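We finally have a date for the garden office, and I've been unbearable about it all week. August! Ruba Dabbas, who drew up the plans, reckons the shell goes up in three days once the base is ready, and I've already chosen where the kettle goes.

The base is what's been eating my evenings. I had my heart set on a concrete slab, mostly because that's what my dad always did, but the quote from Stevens came in at £4000 and that was before anyone had worked out how to get a mixer down our side passage (it's narrow, and there's a gas meter right where your elbow wants to be).
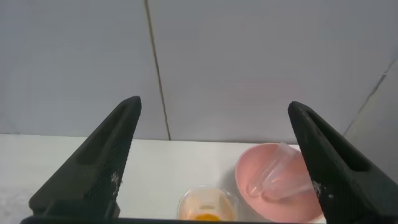 So we're going with ground screws instead - great long steel things that get wound into the soil, with the timber frame sitting on top. Botond Szalai came over from Grorbridge on Sunday to do a test one by the old apple tree and hit a lump of buried brick almost straight away. Much muttering! He shifted it over by 400 mm and the second go went in beautifully, so the whole plan has been nudged towards the fence, and I've lost a bit of flower bed I was fond of.
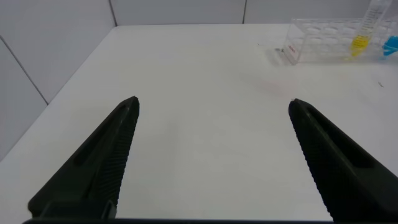

Do you still need to clear the grass first?

We're stripping the turf under the building and putting down a weed membrane with gravel over it, which Botond prefers to leaving it to go yellow and smelly under there.

Next job is the electrics, and I still can't decide between four sockets and six. The cable trench gets dug at 9 on the morning the screws go in, so I'd better make up my mind before then.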